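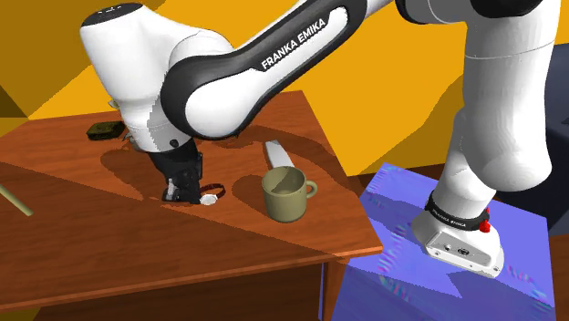

Brudside Repair and Furniture Project: progress report to the Orkville Fund, second period

The workshop at Brudside opened to the public in April, a month later than planned. The delay was caused by the floor, which had to be levelled at the loading end before the landlord would let us bring in the bandsaw. Opening hours are now settled at three sessions a week and the evening one is the busiest. Most of what people bring in is what we expected when we applied: chairs with loose joints, drawers that stick, and a great many tables. A plain wooden table is the best thing to learn on, and we have kept it as the first piece of work for every new trainee. They strip the top, sand it, deal with any ring marks and refinish it before they are allowed near a chair.

Repairs and sales

We took in 62 items during the period. Most have gone back to their owners and the rest are on the rack waiting for parts or for glue-ups to be finished. Two were beyond repair and were broken down for timber with the owners' agreement. Donated furniture that we restore ourselves is sold from the front room, and sales came to £665. This is below what we forecast. Anselmo Furtado thinks the prices on the larger pieces were set too high at the start, and he has brought them down. Wardrobes are still hard to shift and we have stopped accepting them.

Training

Prapai Chantharasri leads the training. The first group has completed the basic course and the second is halfway through. One trainee left for full-time work at the joinery in Breltholm and we have offered her place to the next person on the list. The course notes have been rewritten in shorter sections, as several people found the original pack hard to follow. The unit on upholstery has not started. We could not find a tutor at the rate in the budget and would like to discuss moving money across from the publicity line, where there is an underspend.

Premises and equipment

The dust extraction is fitted and has passed its inspection. The heating in the back half of the building is poor and finishes are slow to cure there in cold weather, so varnishing has moved to the front. The van needed a new clutch, which used up most of the vehicle repairs budget for the year. Tharushi Matubbar has asked for quotes on a small hoist for the loading door and will send them with the next claim.

Next period

We plan to start collections from the Breltholm side, run the second half of the course and finish the storage racking. Elaine Damasceno will remain the contact for finance questions. Dalva Trindade takes over bookings from her at the end of the month, and the phone number stays the same. The receipts and the updated budget sheet are attached separately.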